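Glykeria Politis wants her robot to be bad at guessing. More exactly, she wants it to know when its guess is bad, and her group at Caltska has found a wonderfully simple way to get there.

The method is called Girnon. Before the arm commits to a grasp, it plans the same move 6 times from slightly shifted crops of its wrist view. If the plans agree, it goes. If they scatter, it backs off, looks from a new angle and plans again. That's the whole trick! There is no extra sensor and no second network, and it runs on the computer the lab already had.

"We tried much fancier things first," says Politis. "Iraklis wrote this version in an afternoon, mostly to have something to compare against."

Iraklis Xenos's afternoon project then beat everything else on the bench. The team logged 3083 grasps through November, and the scatter score flagged most of the failures before the fingers closed. Glass was the biggest surprise – clear objects fool the depth estimate, but they fool it differently in each crop, so the disagreement shows up right away.

Shiny metal is harder. A reflection can fool all the crops in the same direction, and then the arm reaches for the wrong spot with total confidence. Zdeňka Jelínek is working on that now, with 200 new trials planned in a kitchen setup where steel, glass and a patterned cloth share the same small stretch of worktop. I could have watched it for hours.

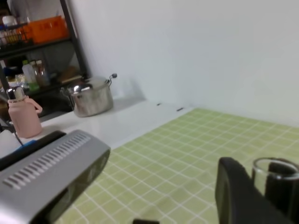
What comes next

Jelínek hopes to swap the fixed crops for small wrist movements, so that reflections shift between looks. The code will be shared once the new trials are done.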